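Print this page | E-mail this page

Section 4: Measuring out the nectar

Right, so you've built the feeder (well done, that lid is a pig) and the syrup from section 3 has had time to cool in the pan. Now it has to get into the little feeding tubes without going all over your kitchen. I do mine at the table with a syringe and a couple of plastic measuring cups, and I've been doing it that way since Vanderleia Lacerda from the Olbridge garden club talked me out of using a funnel.

A word on the red colouring before you start. Some of you will want to leave it out, and that's fine, the Oson feeder has red ports already. I use food colouring for practice fills only, when I want to see the level in the tubes and find any leaks. Practice syrup goes down the sink afterwards -- please don't put it out in the garden. Everything below is written for a practice fill, and you do the real one exactly the same way with plain syrup.

1. Clear the table and wipe it down. A pale surface is best, as you'll spot drips straight away.

2. Pour 130 ml of syrup into the larger cup. If you go over a bit, carry on, there's slack in the tubes up to 135 ml.

3. Put whatever's left in the second cup and keep it close by for topping up.

4. Push the plunger all the way in, dip the tip well under the surface and draw back slowly. Go too fast and you'll suck in air and have to start again. (I still do this, every single Sunday!)

5. Hold the syringe tip upwards, give the barrel a flick and ease out any bubbles over the cup.

6. Put 12 ml into each tube, keeping your eye level with the marks. Read from the edge of the rubber seal nearest the tip, and use that same edge every time.

7. Fit the stoppers, turn the tubes over above the sink and leave them for 4 minutes. Any red on the outside means a stopper needs pushing home.

Note: the Fevier tubes are narrower than the Spahić ones, so if you've bought those, fill them in two goes and let the syrup settle in between.

CAUTION: never use a syringe that's had medicine or plant feed in it, even if you've boiled it. Buy a new one and write FEEDER on the packet.

CAUTION: food colouring stains. Grout, wooden spoons, the cuff of a shirt I was rather fond of -- all pink now. Keep a damp cloth by you and lay the syringe down well away from your sleeves.

When you're finished, pull the plunger right out and rinse both parts in warm water. Sugar left in the barrel sets hard and the plunger will stick next time.
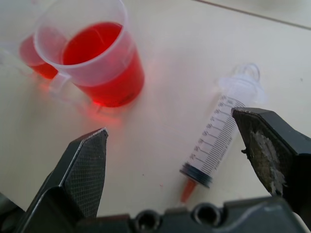 Leave the washed parts on a rack to dry overnight before you put them away. Ismael Rezende stores his in a jam jar with the lid off, and I've copied him, as mine used to go a bit musty in the drawer. Section 5 covers hanging the feeder and where to put it if you've got cats.

Print this page | E-mail this page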